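Can machines do the chores yet? Speaker notes, Troltport session, September 2025

Slides advance on the clicker. Keep to time, questions at the end.
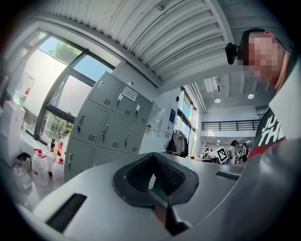

Slide 2. What counts as a chore

Define it before anyone argues. A chore is a short manual job with a known end state and an unknown start state. Emptying a bin qualifies. Welding a fixed seam does not, as the start state is controlled.

Shop-floor chores on our list: clearing a bench, changing a bin liner, putting parts back in a locker, moving full jugs off the floor. Household list is much the same with more cloth in it.

Slide 3. How the Luria work is set up

Demonstrations come from people using hand-held grippers. The arm is not present at this stage. Finger geometry on the hand tool matches the arm, so a grasp that fails in the hand is discarded early.

We recorded 800 demonstrations over 14 chores. Say clearly that these are all from one building at Stolton. Someone will ask.

Slide 4. Results

Read the table left to right. Policy ran unattended on each chore, fresh start state each time.

4 of the 14 chores met our threshold. All four involve rigid objects and one grasp. Bin liners were the worst. The arm picks up the liner well enough and then cannot find the opening.

Locker doors: small latches are hard. The fingers close on the handle and slip off during the pull. A wider pad helped with the latch and made small parts worse.

Slide 5. Speed

Median time for clearing a bench was 38 times the human figure in February. Current figure is lower but I do not have enough runs to quote it. Do not be drawn on this.

Slide 6. Where the errors come from

Perception first, mostly clear plastic and glare from windows. Then contact: no force sensing at the fingertip, so the policy infers slip from the camera. Then recovery. People fumble and correct without noticing, and most of our demonstrations have the fumbles trimmed out. Ojala kept theirs in and sees better retries. We are re-recording with that in mind.

Slide 7. Answer to the title

Single rigid items, yes, slowly. Bags, cloth and latches, no. Anything needing two hands was outside the study.

Slide 8. Next steps

Second site. Fingertip sensing. Publish the failed runs along with the good ones.

If short of time, drop slide 5 and go straight to 6.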